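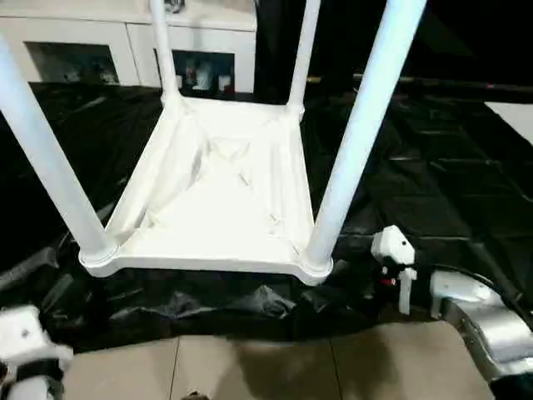 White plastic chair, flipped over on the black plastic.

How to give a tired plastic chair a proper clean

January 9, 2025

Every summer I look at our white outdoor chairs and think, right, those have gone a horrible colour again. We've got 8 of them here in Dirncombe (don't ask, we had a big July party one year and I panic bought) and they live outside in all weather. I do them one at a time, starting upside down, and each one takes me 35 minutes if I don't stop for a cuppa.

What you need

A sheet of plastic big enough to catch the mess. Any old bit will do, and it can be as crumpled as you like.
A bucket of warm water with a squirt of dish soap
A soft brush and an old toothbrush
Bicarb soda
A couple of rags

Step 1. Spread the plastic out on the floor and turn the chair over so the seat is face down and the legs are up in the air. I used to start with the top and then find all the grime from underneath running down the legs, so learn from me!

Step 2. Brush off anything dry first – cobwebs, dirt, the odd dead leaf. Check for spiders before you go sticking your fingers anywhere. I mean it.

Step 3. Get into the underside of the seat with the soapy water. On these chairs there are shallow ribs running in from the corners, and they're a favourite spot for grime to settle. Brush along the ribs and follow them right in to the middle, then do inside the rim.

Step 4. Toothbrush time. Go all the way around the thick collars where the legs join the seat. If there's a stubborn ring, mix 3 spoons of bicarb with a little water, dab the paste on and go and do something else for a bit before you scrub.

Step 5. Wipe down the legs, rinse the lot, then flip the chair over and do the seat and back the same way.

Please skip the steel wool. I tried it once on a chair from the Forkstead tip shop and it scratched the surface so badly that it got grubby twice as fast afterwards.

Dry them with a rag or leave them in the shade. Next up I'll be doing the table, which is a whole other colour of awful.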